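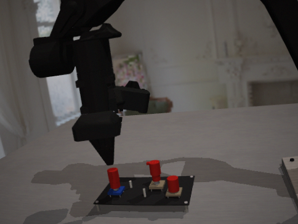 Minutes taken by L. Văduva

Zostwood Apartments, tenants' and owners' meeting, February

We opened at 7:15 p.m. with coffee, and thank you to everyone who came out in the rain. The minutes of the last meeting were approved.

Vacancies: 2 townhouses on the Celley Street side are ready to rent. The deposit stays at $200, and pets are still welcome, which made several of us very happy!

Laundry room: Okeo quoted $3,000 for new washers and dryers. After a good long talk we agreed to go ahead, 13 in favor and none against.

Parking: held over to next month.

Closed at 8:40 p.m.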